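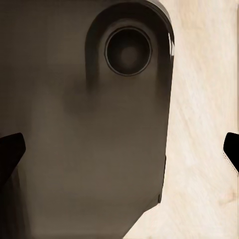
Wrist camera, brown object over on the left finger's side, plenty of bare wood to the right.

January, notebook entry for the kitchen runs, started a little after lunch and finished much later than I meant to.

I finally got both controllers going in the Pandusby kitchen, on the same build (3154, please write that down if you repeat any of this, I spent most of last week comparing two builds without knowing it). The idea was simple enough: same simulated arm, same fingers, same objects, and only the controller swapped between Niro and Bruren. Niro is the one we all know, the stiff position controller with the soft stop on finger contact. Bruren is the newer one that lets the wrist give a little when it meets something, and I have been looking forward to it more than is probably healthy!

I ran 100 attempts on each, so 200 altogether, with the start poses shuffled but the same list for both. The logs are in the shared folder under Intarasuk, which is the name I gave the whole batch so it would be easy to search for.

First impressions, before I have been through the numbers properly. Niro is very good at getting to where you tell it to go, and quite happy to be wrong when it arrives. If the object sits a bit nearer to one finger than the other, that finger gets there first and Niro simply keeps closing, and the object gets shoved across until the other finger meets it. On a bare table I can live with that. Next to a wall or a door it makes a mess. Bruren feels the first touch and slides the hand over toward it, so both fingers end up in contact with much less pushing. It is lovely to watch, and slow. I had to raise the time limit for it, and I'd like to go back and give Niro the same limit so the comparison is fair.

The microwave is where I had expected Bruren to run away with it, and I am less sure now. There isn't much room to shift the wrist once the fingers are inside, and the give that helps so much in the open starts to work against you. 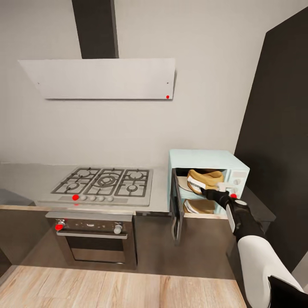

My feeling is that the stiffness wants to change along the way, soft while the fingers are finding the bread and firmer once it has to come up off the plate without touching anything. Bruren has a setting for this, a sort of schedule tied to how far the fingers have closed, but the default is flat and I left it alone for the first batch. I tried it by hand on a few extra attempts toward the end of the afternoon and the lift was steadier, I think, though a few attempts is a few attempts and I know how easily I talk myself into things when I like a piece of software.

The wrist camera deserves a paragraph too. At close range it loses almost all sense of how big anything is, and the detector gets nervous about objects that fill half the view. Niro doesn't care, it made its plan from the outside camera and never looks again. Bruren does look again, and when the detector hesitates it hesitates too. I'd guess a good part of the slowness comes from there and very little from the arm. 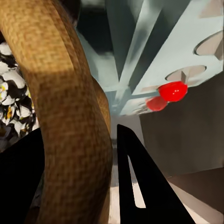 Wrist camera at close range, coarse tan weave up against us and a finger on either side.

Curved shapes were the nicest surprise of the day. Niro tends to pinch them on the slope and then the grip creeps – you can see it in the finger gap, which keeps shrinking well after it ought to have settled. Bruren rolls the wrist slightly and settles sooner. I put the gap plots from both in the folder, named the same way so they sort side by side.

To do, in no special order:
Rerun Niro with the longer time limit.
Turn on the stiffness schedule in Bruren and do the full microwave list again.
Lower the detector's confidence cutoff for the wrist view only, leave the outside camera as it is.
Check whether the friction on the fingers is the same in both config files. I copied one from the other, but I copied it in the old build.

If anybody needs the machine tomorrow morning, go ahead, I have left the Niro rerun queued but not started.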